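Skistley présente Konwood, sa nouvelle gamme de gobelets pour la table de tous les jours

Communiqué de presse, le 17/12/2022

La maison d'arts de la table Skistley lance Konwood, une collection de gobelets et de bouteilles destinée aux familles et aux cantines. Le gobelet contient 350 ml et se décline en plusieurs teintes, dont un rose saumon à l'intérieur plus soutenu.

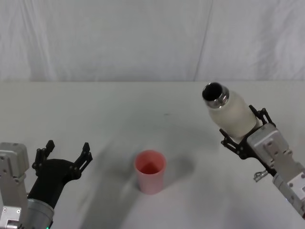

Le gobelet rose et une bouteille blanche, sur table blanche.

La forme reste simple : un cylindre qui s'évase légèrement vers le bord. « Nous voulions un gobelet que l'on remplit sans y penser, au petit déjeuner comme au goûter », explique Cecilia Sarpong, responsable de la collection. Le projet a demandé presque 21 mois de travail avec l'atelier Odoi.
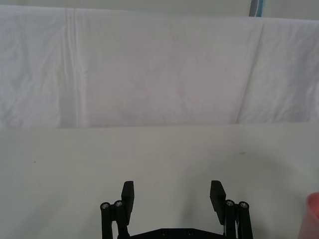 Konwood sera proposée dans 85 points de vente en France et en Belgique avant la fin du mois de décembre. Les collectivités peuvent commander par cartons de 40 pièces auprès du distributeur Cliltus.

Contact presse : Stavros Andreadis, service communication de Skistley. Dossier de presse et tarifs sur demande.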